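FOR RELEASE – February 2026

Ludero Reopens the Flistulik Workroom With Its Big Windows Restored

Ludero is delighted to welcome people back to the Flistulik workroom, a shared space for hands-on work on the ground floor of the old Kettunen building. The project took 27 weeks, and the room's best feature – its daylight – is finally back where it belongs.

"I walked in on the first bright morning and just stood there grinning," said Nadine Zein, who led the work for Ludero. "We had the lights on all day in the old setup, and now we keep forgetting to switch them on!"
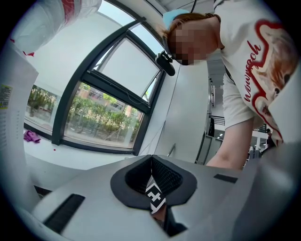 What has changed

The dark window frames were stripped, repaired and repainted, and roller blinds were fitted for glare. The brick was cleaned by hand, and the white ribbed ceiling stayed, with its lighting rewired by local firm Ornari. New benches went in last, and the room now covers 400 square feet of working space.
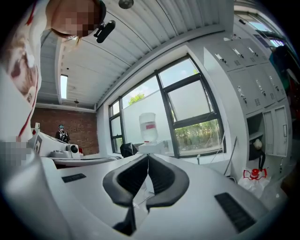

Ornari also moved 2 of the old power points away from the door, so cords no longer cross the way in. Members had asked for that for years. 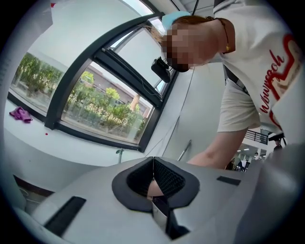
Fresh air was the other big request, and the old windows had been painted shut. Ornari's Chelsea Marsden spent most of January on the hinges and catches. The upper pane now tilts inward, letting air in above head height while people work below, and there are leafy trees to look at across the way.

Booking

Half-day and full-day bookings are open to members and visiting groups. Ludero has printed 500 copies of a short room guide, available at the front desk.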